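The Offset

The work order was dated 27 June 2019 and gave the fault in a single line: Cell 4, pad pick low, recurring. Birutė Kairys read it in the van and again at the gate of the Simões plant at Prandness, where the guard kept her license for as long as it took to print a badge.

Cell 4 handled returned eyeglasses. Frames came in by mail and were laid on a table. An arm picked them up one pair at a time, set them on a pad for inspection, and moved them to a bin. The arm was a Fesex, the controller was a Golix, and the person responsible for both was Nuno Meireles, who met her with a clipboard and a pair of safety shoes in the wrong size.

"It goes low over the pad," he said. "Not every time. We re-zero it, it behaves for a few shifts, and it goes low again."

"How low?"

"Low enough to crack a lens."

She asked for the maintenance log. It had been kept by hand until the previous July, in the square capitals of Declan Inskip, and after that by Meireles in a spreadsheet. Inskip had built the cell and the software model of it. He had retired to the coast and did not have a phone number that worked.

Zero check

She locked out the cell, hung her tag next to Meireles's tag, and opened the guard door. The procedure for a zero check was short. Move each joint to its witness mark under manual speed. Read the encoder. Compare it with the value on the plate riveted inside the cabinet door. Write both down before touching anything.

The base and shoulder matched. The elbow matched. The wrist pitch joint was out by 53 counts, and the correction Meireles had entered after the last cracked lens was also 53 counts. She looked at the two figures for a while.

"You re-zeroed to the plate," she said.

"Yes."

"And before that?"

"Before that, also to the plate."

She took the covers off the wrist. The belt was new enough that the lettering on its back was still sharp. The tension gauge read 80, which was the middle of the allowed band. The pulley screws were tight and had been marked with paint, and the paint lines were unbroken. She cleaned the covers, replaced one gasket that had taken a set, and put everything back with the torque driver. Nothing in the wrist was wrong.

Meireles brought coffee and left it on the far side of the yellow line, as the rules required.

The model

The controller kept its taught points in a file, and the file was generated from the model. Any change to a point had to be made in the model first and exported. Inskip had set it up so, and had written the rule on the inside of the cabinet door in paint pen: CHANGE IT THERE, NOT HERE.

She opened the model on the engineering station. She had expected a table and an arm on a gray grid. Inskip had drawn a room. The table stood in it, with the test objects laid out on top, and behind the table he had put a blue cabinet, an armchair, and a clock on the wall. The room did not match any part of the building at Prandness.

"Whose chair is that?" she asked.

"It was always there," said Meireles.

She hid the paths and the labels and stepped the arm to the approach point over the pad.

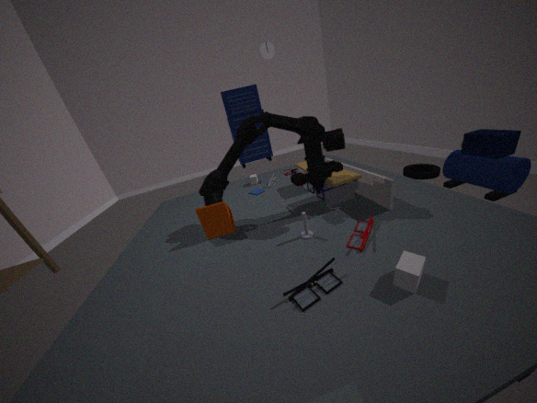
Point by point

The table in the model carried more than the cell had ever carried. Two of the eyeglasses, one black pair and one red, were test parts that Meireles recognized from the acceptance run. The orange box he knew as the calibration box. He could not place the thin white stand. The white cube was in the parts list as CUBE_W and had no function assigned.

Birutė went through the points in the order the controller would call them. At each she recorded the height of the tool above the table in the model, then the height commanded in the exported file. They agreed at home. They agreed at the box. They agreed at the first approach over the pad. At the pick itself the file was lower than the model by 15 tenths of a millimeter.

She exported again. The new file agreed with the model everywhere. She saved it under a new name, closed the station, waited, opened it, and compared again. The pick point had gone down by the same amount.

"It's applying something on load," she said.

The export script was in a folder with Inskip's initials. It was a tidy script. Near the bottom was a line that subtracted a pad thickness from the pick height, and above the line was a remark: PAD WORN. REMOVE WHEN T.V. FITS THE NEW ONE.

"Who is T.V.?"

"Teresa Valente. She ran the stores."

"Did she fit the new pad?"

Meireles turned pages in the handwritten log until he found it. Pad replaced, T. Valente. The entry was one of the last in square capitals. The next line was the first cracked lens.

The script ran only when the station was restarted. The station was restarted when it took updates. Each time, the pick point went low, a lens cracked, and somebody moved the wrist zero to make up the difference. When the zero was put back to the plate, the lens cracked again. It was a good joint that had been corrected back and forth for most of a year.

Correction

She put a copy of the script on the service drive and took the line out of the working version. She exported, restarted the station, and compared the points. She restarted it once more and compared them again. Then she reset the wrist to the plate value, recorded it, and had Meireles sign beside her figure.

The tags came off. They ran the pad pick at reduced speed with a scrap frame, then at full speed with the same frame. She slid a feeler gauge under the fingers with the arm held at the pick and the drives off. The clearance was correct. They ran it until the end of the shift, and Ermelinda Seixas from the inspection bench came over to stand with her arms folded and watch.

"Is that Declan's machine?" she asked.

"The script was his," said Birutė.

"He used to sit with it. After hours, with the screen." She watched another pair go down onto the pad. "He told me he was putting in furniture."

Birutė wrote up the visit at the engineering station. Cause: temporary pad offset not removed from export script. Action: offset removed, wrist zero restored, gasket replaced. Under recommendations she typed that unused items in the model should be deleted to shorten load time. She measured the load time with the armchair in and with the armchair out, and entered both values. They were the same.

She deleted the recommendation, put the armchair back where it had been, and saved the file. Meireles was waiting by the gate with her license and the receipt for the gasket.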